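A wet Thursday at the Burkell wallpaper works

I have wanted to see wallpaper being printed ever since we stripped the back bedroom of our first house and found five layers of the stuff, each one uglier and more wonderful than the last. So when a neighbour mentioned that the Burkell works opens its doors to visitors every May, I had the tickets booked before she had finished her tea.

We went on the Thursday, in steady rain, and got there far too early. The works is down a lane behind the railway station, in a long brick building with a sawtooth roof, and there is nothing much to do nearby except stand under the canopy and read the fire notices. Fortunately the café opens at half past nine and they do a very good cheese scone, served warm, with proper butter in a dish and not those little foil packets.

Tours go off in groups of up to 35, which sounded like a lot to me, but the rooms are large and our guide had a voice that carried. She had started there straight from school, in the packing room, and seemed to have worked at every machine in the building since. She began with the paper store, where the blank reels come in, and let us all have a feel of the different weights. I had always assumed that wallpaper was wallpaper. There is the old-fashioned sort that you paste and leave to soak, and the newer sort where you paste the wall instead, and once you have had a piece of each in your hands you will never mix them up again.

After that came the colour kitchen, and I could happily have stayed there all day. Every shade is mixed by weight and then tried out on a scrap of the real paper, dried with a hairdryer (an ordinary one, just like mine at home!) and held up by the north window next to the master sample. The man mixing that morning was on his third go at a grey. It looked perfect to me from where I stood, but he shook his head at it and put in another drop of something brown.

The printing hall is noisy and you are given foam plugs for your ears. They run two surface printing machines, one for the wide papers and one for the narrow, and the older of the pair is named Tusunik, painted in cream letters on its side. Our guide thought it was the name of a ship that somebody's grandfather had served on, but she said she had heard other stories. Each colour has its own roller, and the paper climbs up and over the drum and then away along the ceiling in great loops to dry. I stood underneath with my mouth open like a child at the circus. My husband, who had come mainly for the scone, asked so many questions about the drying that we were nearly left behind.

Upstairs is the pattern archive. It is kept rather dim and rather chilly, so do take a cardigan. They have shelf upon shelf of sample books, some of them with the spines gone, and two long tables where a few are laid open for you to look at. I found a kitchen paper with teapots on it that I am certain my grandmother had. The Wong range is up there as well, all cranes and reeds and moonlit water, and it is still printed to order for one hotel. There were plenty of birds in general, now that I think of it. People have always liked a bird on the wall, and the winter ones seem to sell best of all, our guide said, even to people who decorate in July.

We finished in the shop, naturally. Seconds and ends of line are 30 per cent off on open days, and there is a big bin of offcuts by the till that are just right for lining drawers or covering exercise books. I came away with a roll of Fedoten, a soft green trellis, for the downstairs loo, and then worried all the way home that one roll would not be enough. It wasn't, and I have had to ring them for another. The lady on the telephone could not have been nicer and checked the batch number for me, so the two should match.

A few practical things if you are thinking of going. There is a lift, but you need to ask for it at the desk. The car park is small and fills up early, and the walk from the station is an easy one if the weather is kind. Flat shoes are a must - the floor in the printing hall is bumpy in places. Book the morning tour if you can, as the machines are stopped for cleaning in the afternoon and you would miss the best part. And leave room for a scone. 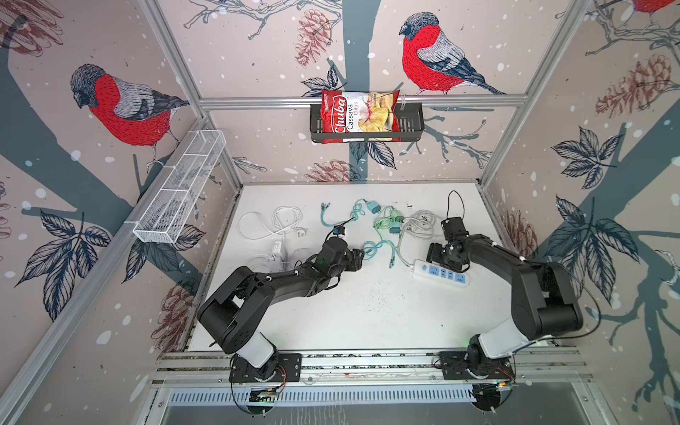

We are hoping to go back in the autumn, when they hold a hand-block day and you can print a length of your own to take home. I have already been practising with half a potato and some poster paint, and the kitchen table will never be quite the same.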